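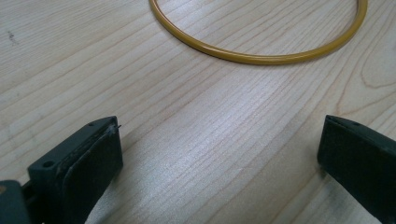 Home-built gripper gets a second pair of fingers

TOTUSHOLM – Rüdiger Haberkorn has been at it since September, most evenings after supper, and he is happy to tell anyone who stops by the shared workshop on Prallska how it is going (bring a chair, because he likes to start at the beginning).

His project is a hand-held gripper he calls Irko, with two dark green fingers that he steers himself while a small computer keeps track of every grab. The idea is to collect enough of them to teach a robot arm he is building at home to do the same jobs. He has logged 1,130 tries so far, a good bit past the 1,000 he had promised himself before he would touch the arm again, and he spent 95 dollars on the latest round of parts.

Thin things are what he is working on now, and a yellow ring lying flat on a tabletop is a favorite test. "A block is easy, you just close on it," Haberkorn said. "A ring lies so low that you have to come right down to the wood, and then you find out how good your pads are!"

The first fingers had bare faces and let go of nearly everything smooth, so the new pair carries dark pads on the inside. He plans to glue on fresh ones before the next workshop evening, when his neighbor Matoušek will take a turn at the handle. Doors open at 7 p.m., and there will be coffee.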